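Bramwell Screen Awards: Frequently Asked Questions
Last updated 15/06/2024

Answers to what people ask us most often about attending, entering and watching the Bramwell Screen Awards. If your question isn't covered, the contact details are at the bottom of the page.

GENERAL

What are the Bramwell Screen Awards?
A yearly awards night for independent film and television. The awards cover acting, directing, writing, documentary, short film and technical work. There are 24 competitive categories and two honorary awards.

Where is the ceremony held?
At the Clivier Theater. The main entrance is on the square side of the building. The stage door at the back is for nominees, presenters and crew only, and staff there can't let ticket holders through even if it is raining.

Who is hosting this year?
Alaric Mercado. He presented Best Short Film last year and this is his first time hosting the full show.

Who is receiving the Drastoritz Award?
The Drastoritz Award for lifetime contribution goes to documentary director Jui-lin Wei. The tribute reel and her speech come in the second half of the evening, after the writing awards.

Can the honorary awards be entered?
No. The board chooses both recipients. You can send a suggestion by email at any time, and suggestions carry over from one year to the next, so you don't have to send the same name again.

TICKETS AND SEATING

How do I buy tickets?
Tickets are sold through the Clivier Theater box office, online or in person. We don't sell them ourselves. The public allocation is 281 seats, all in the balcony. The main floor is reserved for nominees, their guests and sponsors.

Is there a limit per person?
Yes, two tickets per order. Orders placed under different names with the same card are treated as one order, and the extra tickets are canceled and refunded.

Can I choose my seat?
Online buyers pick from the seating plan. If you buy in person, the clerk will show you what is left. Row A of the balcony has a safety rail that crosses the sight line for some people. Those seats are marked on the plan.

Can I give my ticket to somebody else?
You can change the name on a ticket once. Log in to your box office account, open the order and choose "Transfer." Name changes close 24 hours before the doors open. After that the ticket can only be used by the person named on it.

Do you offer refunds?
The box office refunds tickets up to seven days before the ceremony, less the booking fee. If the event is canceled or moved to a new date, everyone is offered a full refund including the fee.

Are there accessible seats?
Yes. Wheelchair spaces and companion seats are at the back of the balcony and can be reached by elevator. Please book these by phone so the staff can talk through what you need. Captions are shown on a screen to the left of the stage for the whole evening. Assistive listening headsets are handed out at the coat check.

WHAT TO WEAR

Is there a dress code?
For the main floor, yes: black tie or formal evening wear. For the balcony, we ask for smart clothes, and most people dress up. You won't be turned away for wearing a suit without a tie or a plain dress.

What counts as black tie?
A dark dinner suit with a bow tie, a floor-length or cocktail dress, a formal jumpsuit, or national or traditional dress. All of these are fine for any guest. Sneakers are allowed in the balcony only.

I've heard that everyone is wearing black this year. Is that required?
No. A group of nominees has asked guests to wear black in support of fair pay for crew members. We are happy for guests to take part, and just as happy for them to wear another color. Pins for the campaign will be available in the lobby at no charge. The dress code itself hasn't changed. 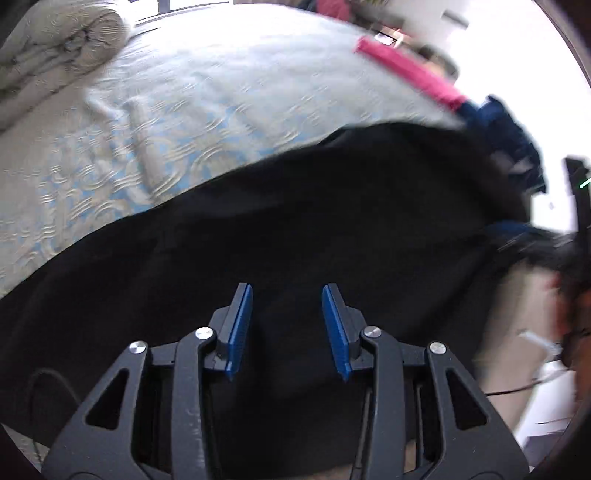

Can I wear a costume from a nominated show?
Please don't. Masks, props and full costumes aren't allowed in the theater, in the balcony or on the main floor. A small pin or badge is fine.

Is there a coat check?
Yes, on the lower level, next to the restrooms. It is free. Bags larger than a standard backpack have to be checked. The line is longest right after the show, and it moves faster if you have your tag ready.

ON THE NIGHT

What time should I arrive?
Doors open two hours before the show. Balcony guests should be seated 24 minutes before the start. We close the balcony doors during live segments, so latecomers wait in the upper lobby until the next break. There is a monitor there with sound.

How long does the ceremony last?
Plan for a long evening. There is one intermission, after the acting awards. The second half usually runs longer than the first.

Can I see the red carpet arrivals?
There is a public viewing area on the square. No ticket is needed and spaces are first come, first served. Ticket holders enter by a separate walkway and don't cross the carpet.

Can I take photos?
Before the show and during the intermission, yes. While the show is running, phones must be silent and put away. Flash, tripods and recording of any kind are not allowed. Ushers will ask once, and a second time means leaving the balcony.

Is food available?
The upper lobby bar sells drinks, sandwiches and snacks. Drinks in lidded cups can be taken to your seat. Food can't. Nominees and main floor guests have dinner before the show, and that isn't included in a balcony ticket.

Are children allowed?
The minimum age is seven. Some clips come from films for adults, and speeches are not cut for language in the theater. Every child needs a ticket, and those under 16 must sit with an adult.

WATCHING FROM HOME

How can I watch?
The ceremony streams live on Clistent. You need an account, but the free one is enough. The stream begins with the arrivals and carries on through the final award.

Will it be available afterward?
Yes, the full recording stays up for seven days. After that, individual speeches are posted separately and remain available. A few musical numbers are left out of the recording for rights reasons.

Why is the stream slightly behind the theater?
There is a short delay so that the captions can be checked. If you are following along with somebody who is in the room, expect them to know the winner before you do.

My stream keeps stopping. What should I do?
Close the player, sign out and sign in again. If that doesn't help, lower the picture quality in the settings menu. For anything else, use the help button inside the Clistent player. Our office can't see your account.

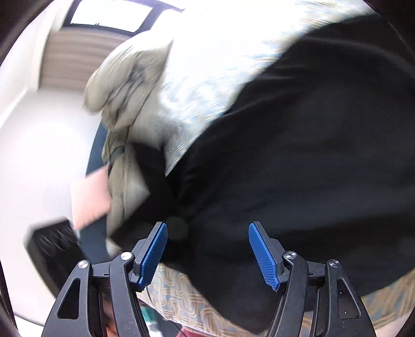 ENTRIES AND JUDGING

Who can enter?
Any independent production first shown to the public in the eligibility year. "Independent" means that no single studio paid for more than half of the budget. The entry form has a short section on funding, and we may ask for paperwork.

When do entries open?
Entries for next year's awards open in June. The exact closing date is printed on the entry form, and it is a firm deadline. Forms sent late are returned with the fee.

Can I enter more than one category?
Yes. Each category needs its own form and fee, but you only have to upload the film or episode once. A performer can be entered in either the lead or the supporting category for the same role, not in both.

How are the winners chosen?
Each category has a jury of seven people who work in that field. Jurors watch every entry in full and vote twice: once to set the nominees, and once to choose the winner. Anyone with a credit on an entry is moved to a different jury.

Is there a public vote?
Only for Audience Favorite. Voting takes place on our website, with one vote per email address. Votes for this category have no effect on any other result.

Can I get feedback on my entry?
We don't give written feedback. Juries keep no notes after the vote. You can ask whether your entry was complete and eligible, and we will tell you.

SPEECHES AND PRESS

Is there a time limit on speeches?
Winners in the competitive categories are asked to finish within two minutes. A light at the front of the stage turns amber and then red. Recipients of the honorary awards have no limit.

Can winners talk about politics?
Winners can say what they like within the law. We don't ask to see speeches in advance. Views given on stage belong to the speaker.

Where can I read the full text of a speech?
Transcripts go up on the news page when they have been checked against the recording. If you spot a mistake in one, email us the line and the correction.

How do I apply for a press pass?
Use the press form on our website and attach a letter from your editor, or links to recent published work if you are freelance. A press pass covers the arrivals area and the winners' room. It doesn't include a seat in the theater.

CONTACT

Tickets and access: call or visit the Clivier Theater box office.
Entries, transcripts and everything else: use the contact form on this site. We reply to messages in the order they arrive, and replies take longer in the week of the ceremony.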